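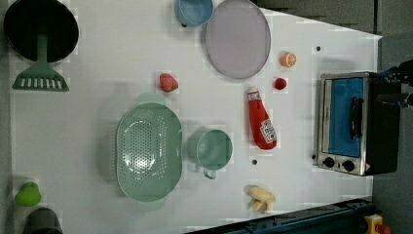 About Sutcliffe Cooking School

Hi, I'm Callum Fairclough, and I teach people to cook dinner. Regular weeknight dinner, the kind you make when you got home late and there's half a cabbage in the fridge!

I started out giving lessons in my own kitchen in Pirnetberg, two students at a time (my stove only had room for two people and their elbows). Then friends of friends started asking, and one November I signed the lease on an old bakery at 1579 Flirnum Road. The floors slope a little toward the back door. I've stopped noticing, but if your onion rolls away, that's why.

We run 52 classes a year now, one every week, plus the kids' mornings in summer. My wife Isia does the bread and pastry classes and I do pretty much everything else: soups, beans, roast chicken, knife skills, eggs about nine different ways. Her cinnamon roll class fills up fast, so get on the email list if you want a spot.

You don't need any experience. My oldest student so far was 70 when she signed up, and she'd never made rice in her life – her husband had always done the cooking. She came back for the whole winter series and now she brings me jars of her pickled beets, which I love.

Classes start at 6:30 in the evening and we sit down to eat what we made at 8. Aprons are here, recipes go home with you, and parking is free behind the building after 5. Tell us about allergies when you book, please. If you have a question, call or just knock, I'm usually in the back washing pots.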